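Let the Sweater Be Wool

When I moved to this country from Slovakia I brought two suitcases, and in one of them were the sweaters which my grandmother had knitted. My new colleagues admired them. Then, in the same sentence, they asked me if they itch. I said yes, of course they itch. I saw in the faces that this was the wrong answer, and that the sweaters had lost a little of their value.

I want to defend here the clothes that are not soft. I do not mean clothes that hurt. I mean wool that you can feel on the neck, linen that is stiff in the morning, a coat that has weight on the shoulders. In the last years the shops decided that all of this is a defect. I visited the new Surkance store on the day it opened and I read the labels for most of an afternoon. The word "soft" was on nearly everything, also on a raincoat. I asked the young man at the register why a raincoat must be soft, and he said that customers touch first and read later. I think he was right, and it made me a bit sad.

A cloth that is made for the first touch is often not made for the second winter. My friend Lenka Pešek repairs clothes, and she explained this to me with patience. To make a yarn feel soft in the store, it is common to use short fibers and to twist them not very much. The hand is pleased. But short fibers come out easily, and they make little balls under the arms and where the bag rubs. Lenka receives such sweaters every week, and she must tell the owner that there is not much left to repair – the fabric became thin everywhere at once.

My grandmother's sweaters are older than me. One of them has 57 stitches across the back of the neck, I know it because I had to knit this part again myself, with her on the telephone. The rest is as she left it. The elbows are good. It itches exactly as much as in my childhood, and I wear a cotton shirt under it, as everybody in our village did. The shirt was for the skin and the wool was for the weather, and it was not considered a sacrifice.

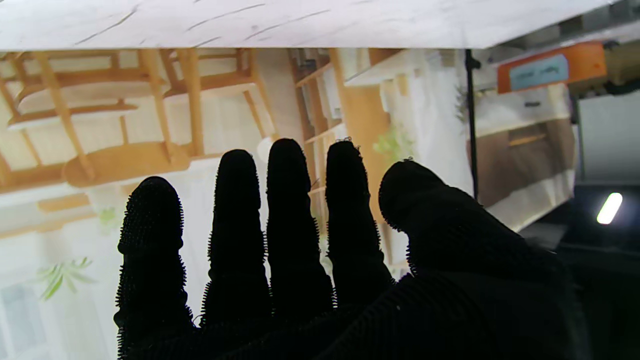 I do not say that every fuzzy thing is bad. It would be foolish, and also I like mohair very much. There is a kind of fabric that carries its hair openly, and I respect it because it does not pretend to be smooth. Hold a black fabric of this kind against a light background and the whole edge is alive with small loops, like the border around those five dark fingers, and you know before touching what you will get. My complaint is with the other kind, the one that is brushed only so that it flatters us for the first week. When I wrote this to Vendula Zeman, who taught me to spin, she answered that I am too strict and that people have a right to be comfortable after work. She sent me a pair of very soft socks with the letter. I wear them, I admit it.

There is also the question of money, and I must be careful with it, as I know that a good wool coat is expensive. Last June I paid 473 dollars for mine, at Thongdee, and I had to think for a long time. Before it I had three cheaper coats in seven years. I liked none of them, and together they cost me more. But for this calculation you need to have the whole sum at one time, and many families do not have it. So I cannot tell these families to buy better. I can only say that it would be good if the stores wrote on the label how long the cloth should last, in letters as big as those for "soft."

What I miss the most is something smaller. A rough sweater becomes softer slowly, in the places where you use it. The cuffs of my blue one are almost smooth now, and the left more than the right, because I lean on it when I read. This softness I made myself, it took many winters, and I would not know how to buy it. My niece Emília Rusnák tried the blue one on at Christmas. She is 30 and she has the same shoulders as my grandmother had. She pulled at the collar, she made a face, and then she asked if she can borrow it for the train, because it was snowing. It is still with her – I asked for it back two times already.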